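Ticket 2509 – wrist view planner stalls near plants

Okay, so I'm back on this one! The grasp planner (Treltstead build, default config) keeps timing out after 200 candidates whenever leaves are close to the gripper. I bumped the limit to 3000 and it just took longer to fail. 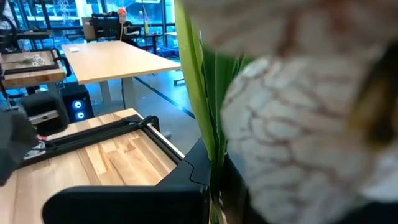 I also turned off the depth smoothing – no change, same timeout in the log. Next I'm going to try the older Jelville segmenter, mostly to see if the leaf mask comes out any cleaner. Leaving this open for now.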